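## 4. Preparing and Keeping the Practice Pad

This section is for the Rellell 163 suture practice pad, with the tray and the cover sheet. Read it before the first use, also if you have worked with other pads before. Unpacking is in section 3 and the stitch exercises begin in section 5.
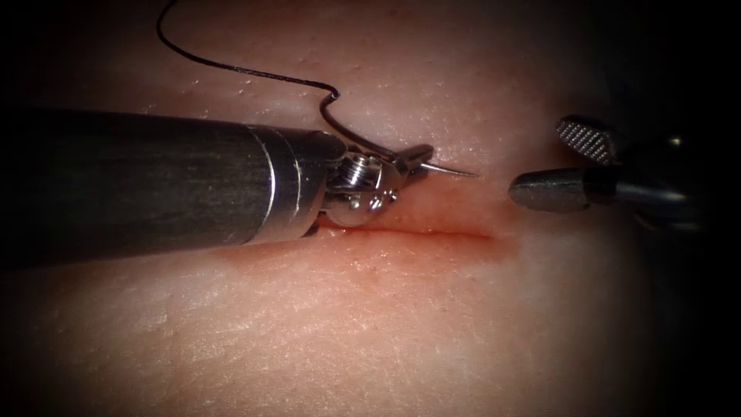
*Radka Nikolaidis*

### 4.1 Before you start

You will need:

- the pad and its tray
- the cover sheet (transparent, from the same box)
- a soft cloth without loose threads
- mild dish soap
- cornstarch or unscented talcum powder
- a ruler and a washable marker
- a sharps container with a lid

The pad should lie flat at room temperature before you cut or sew it. If it was delivered in winter, leave it in the closed bag for 30 minutes. A cold pad is stiff, and the needle will pull small pieces out of the surface.

> **Caution:** The pad is for training only. Never use needles or thread from a practice kit on a person or an animal, even when the packet is still sealed.

### 4.2 Placing the pad in the tray

1. Wash your hands and dry them well. Hand cream leaves shiny marks which are difficult to remove.
2. Put the tray on a table that does not move. The two rubber feet go toward you.
3. Lay the pad in the tray with the textured side down.
4. Press from the middle to the sides with a flat hand, until no air is left under the pad.
5. Close the side clips, first the left one, then the right one. You should hear a click from each.
6. Pull lightly at one corner. If the pad slides, open the clips and repeat from step 3.

**Note:** Some trays from the first delivery have only one clip. These trays are still good to use, but put a damp cloth below the pad.

### 4.3 Making the first incision

A new pad has no cuts. For the exercises in section 5 you need one straight line.

1. Mark the line with the ruler and the washable marker. Keep 10 mm free at every edge of the pad.
2. Hold the scalpel like a pencil and cut along the line in one movement. Do not saw.
3. Stop when you feel the second layer. It is firmer than the first one.
4. Bend the pad gently with both hands. The edges of the cut should open evenly.
5. Wipe away the marker with a damp cloth.

If the cut is too deep in one place, you can still use it for simple interrupted stitches. It is less suitable for the subcuticular exercise.

> **Caution:** Put the blade in the sharps container immediately after step 2. Do not lay it in the tray "for a moment".

### 4.4 Light

Bad light is the most common reason for complaints that we receive about the pad. The surface is pale, and with a lamp directly overhead the edges of a thin cut are hard to see.

1. Switch off the ceiling light above the table.
2. Place one lamp at the side, a little higher than your hands.
3. Turn the lamp until the cut makes a small shadow along its whole length.
4. Sit down and check again from your working position.

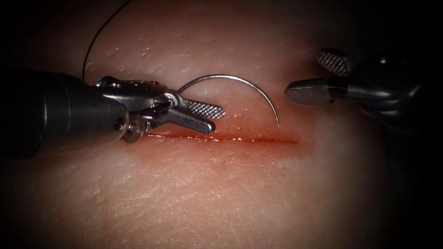 *Fig. 4-2. Grasping jaws over the pad surface.*

### 4.5 Cleaning after use

1. Remove all threads. Cut the knots and pull them out with forceps, never with the fingers.
2. Check the pad for broken needle tips. Use the side light from 4.4.
3. Wash with lukewarm water and one drop of soap. Rinse twice.
4. Dry with the cloth. Let the pad stand on its long edge for the rest of the evening.
5. When it is completely dry, rub in a very thin layer of cornstarch and blow away what is too much.

**Note:** Alcohol, acetone and baby wipes make the top layer sticky. This cannot be repaired.

### 4.6 Storage

Keep the pad flat, with the cover sheet on top, in a closed drawer or box. The best temperature is below 23 °C. Do not put two pads together without a sheet between them; after nearly a week they will stick.

Do not store it near printed paper. The ink moves into the material, and we have seen one pad with half a train timetable on it.

### 4.7 When to replace the pad

Replace it if the thread tears through with normal tension, if the layers come apart at the clips, or if an old cut no longer closes flat. Replacement pads are sold without the tray. When you order, write the letter that is stamped under the left clip, so that you receive the correct width.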